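Werkusska keyboard fault

The Werkusska keyboard fault was a control failure in Werkusska, a two-armed humanoid robot built by Pemano for desk and office tasks. The robot's right hand pressed down on keys and failed to release them, in the worst case holding a key for 30 seconds while the control software reported that the hand was clear. No one was hurt. The fault is mostly remembered for the argument over its cause, which was never fully settled.

Background

Pemano presented typing as a test of fine finger control. The robot was to reach over a standard keyboard, enter a short line of text and draw back its hand. Early company material called the skill "solved", a claim that rested on 2 recorded sessions, both run by Pemano staff with the same keyboard in the same position. Outside testers were not given the full logs from either one.

The incident

The fault was first logged in December as error 2206, described in the manual as a "minor contact mismatch". During a typing run the index finger went down on a key and stayed there. The wrist then kept pushing, and the keyboard slid across the table until an operator cut power to the arm. The software's own force limit did not trip. A review of stored logs later found 7 earlier entries with the same code, all of them cleared by hand and none passed on to the safety team.

Disputed cause

Pemano blamed a worn sensor in the fingertip and replaced the part. Gramodar, the firm that supplied the hand controller, said its force readings had been correct and that Pemano's motion planner had ignored them. Kha Âu, an engineer hired to review both accounts, found that neither explained why the limit failed to act – a bad sensor should have caused a stop as well. The review also noted that the new sensor was fitted before the old one had been tested, so the company's version could no longer be checked.

Deirdre Ó Flaithearta, writing in the trade newsletter Mussa, was harsher. She argued that a robot able to report "clear" with a finger on a key should not be trusted near a person's hand, whatever part was at fault.
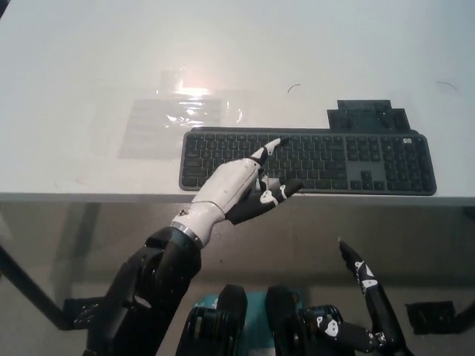

Humanoid robot with its right hand over a wireless keyboard.

Changes

Pemano lowered the force limit, added a second check on finger position and gave error 2206 a higher warning level. It also dropped the word "solved" from its material. The company has said the fault has not come back, but it has published no test results to support this. Gramodar's controller remained in use without changes.

See also

Emergency stop
Force control
Robot hand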